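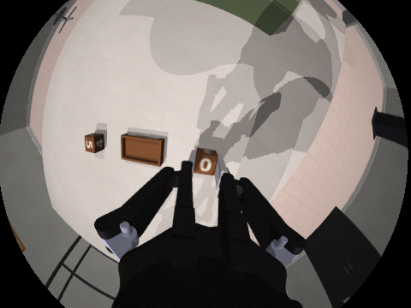 Numbered cubes and a little brown tray: news from the Trara project

We passed 251 recorded runs this week, and the whole Nenthorpe group is a bit giddy about it! Trara is our attempt to teach a simulated arm to tidy small cubes by learning from people. Somebody steers the arm through the job, the software saves every movement, and later on the learning system tries to work out what we were up to.

Of those runs, 141 have been checked and kept. The rest are waiting to be watched through, or went into a folder called Song (long story, from March) where we put the ones with odd pauses or fumbled grips. We're fond of that folder. A few of its runs may yet be useful for showing the system how a person gets out of trouble.

The cubes carry numerals, and the view from the wrist bends everything near the rim, so a cube can look quite different there from how it does across the room. We save both views with each run. New helpers need up to 10 tries before the steering feels natural – after that it's hard to get them to stop.

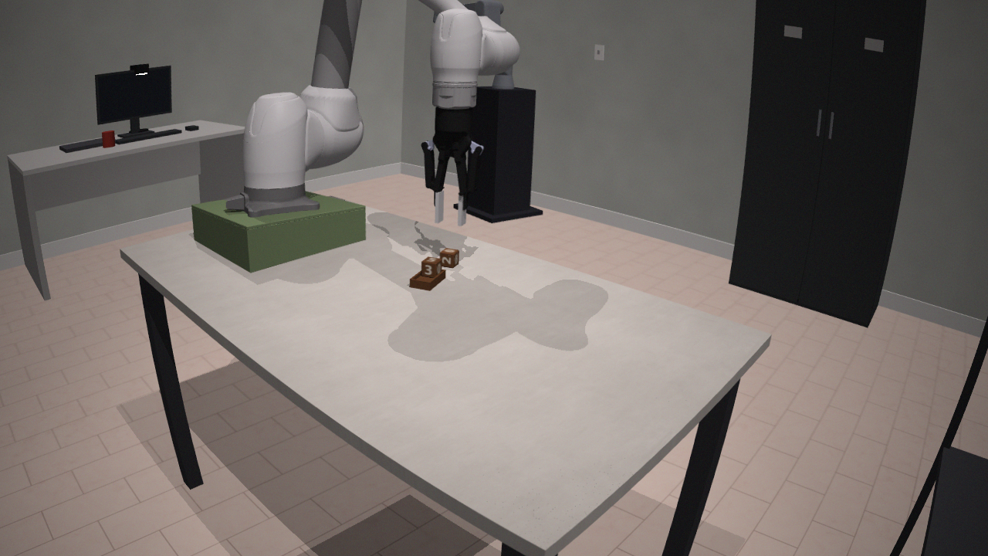

Hae-won Ha wrote in to ask whether we shouldn't keep more of the slow, clumsy runs, as the tidy ones all begin to look alike to the system after a while. It's a fair point, and we're going to train 2 versions, one with the Song folder and one without, and compare them.

If you fancy a turn at the controls, put your name on the Toltadari sign-up page. You don't need any experience, and we'd love some left-handed people!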